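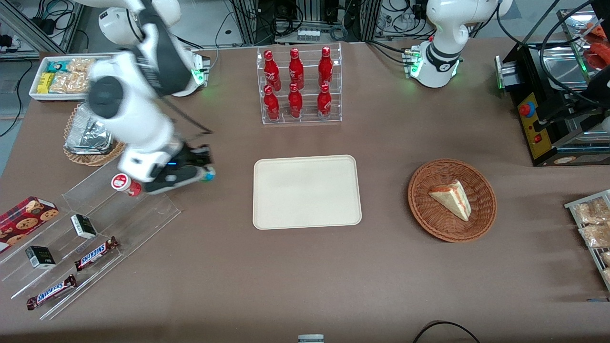 Abb. 1: Durchsichtiger Aufsteller, darüber ein kleiner Becher in Rot und Weiß

4. Aufsteller Zudlow einrichten

Dieser Abschnitt erklärt das Aufstellen und das Bestücken vom Stufendisplay Zudlow auf einer Theke oder einem Tisch. Die Montage der Seitenteile muss vorher fertig sein (siehe Abschnitt 3).

4.1 Standort vorbereiten

1. Wählen Sie eine ebene Fläche, die nicht in direkter Sonne liegt.
2. Wischen Sie die Fläche mit einem feuchten Tuch ab und lassen Sie sie trocknen.
3. Ziehen Sie die Schutzfolie von allen Platten ab. Beginnen Sie immer an einer Ecke und ziehen Sie langsam.
4. Kleben Sie die Gummifüße unter die beiden Seitenteile und warten Sie 2 Stunden, bevor Sie Ware einstellen.

Achtung: Keine Reiniger mit Alkohol verwenden — das Material kann feine Risse bekommen.

4.2 Ausrichten 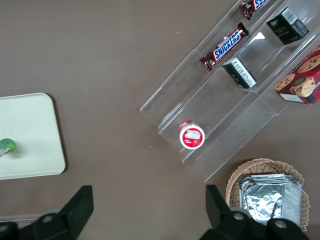

Abb. 2: Aufsteller schräg auf der Tischplatte, mit Tablett und geflochtenem Korb

5. Stellen Sie den Aufsteller so, dass die niedrigste Stufe zum Kunden zeigt. Eine schräge Stellung ist erlaubt, wenn alle Füße ganz auf der Fläche stehen.
6. Drücken Sie leicht auf jede Stufe. Wenn etwas wackelt, lösen Sie die Verbinder und setzen Sie sie neu ein.

4.3 Bestücken

7. Beginnen Sie mit der hinteren Stufe und arbeiten Sie nach vorne.
8. Stellen Sie schwere Artikel nach unten. Eine Stufe darf mit maximal 300 g belastet werden.
9. Preisschilder vom Typ Dellcombe stecken Sie von oben in die vordere Kante.

Hinweis: Gekühlte Ware nur kurz ausstellen. Kondenswasser soll täglich abgewischt werden.

Ersatzfüße haben die Bestellnummer 2540, Verbinder die Nummer 181.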